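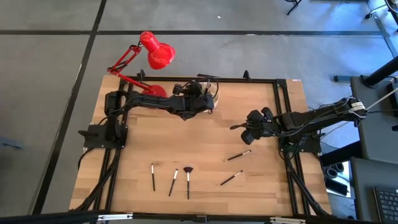
Figure 2. Tabletop with two arms and a round container near the rear.

Last updated: 20 April 2018

3.2 Settling-in behavior of adult rescue dogs

We turn now to the part of the study that took up most of our winter, and that we enjoyed the most, which was watching how grown dogs of mixed herding stock find their feet in a new home. Much has been written on puppies, and we are grateful for it, but a dog who arrives at five years of age brings a whole life along, and the puppy literature has rather little to say to the family standing in the hallway with a leash.

Our group was made up of 30 dogs placed through the shelters at Mansilla and Pillmont. Every household kept a diary through February, writing down where the dog slept, when it ate, and how it greeted people at the door. We asked for plain words and got them (one family wrote simply "under the piano again" for most of a week), and we found these notes easier to work with than the tick-box sheets we had used in our earlier work at Plonside.

The dogs from Mansilla tended to pick a resting place early and stay loyal to it. Those from Pillmont moved from room to room for longer, and several did not lie down fully in company until the second week. We are wary of making too much of this. The Pillmont kennels are larger and a good deal noisier, and the dogs there are walked by many different people, so the difference may come from the kennel and have little to do with the dogs themselves.

Feeding was the other matter that came up again and again in the diaries. Dogs offered 3 small meals a day were described as calmer at the door than dogs offered 2 larger ones, though families chose the schedule themselves and the calmer families may well have had more time for the extra bowl! Barking was scored on the Modalness scale, from 0 to 5, and the scores fell in both groups over the month. Scores for pulling on the leash hardly moved, and we come back to them in the next section.

Shares: 30 | Comments: 2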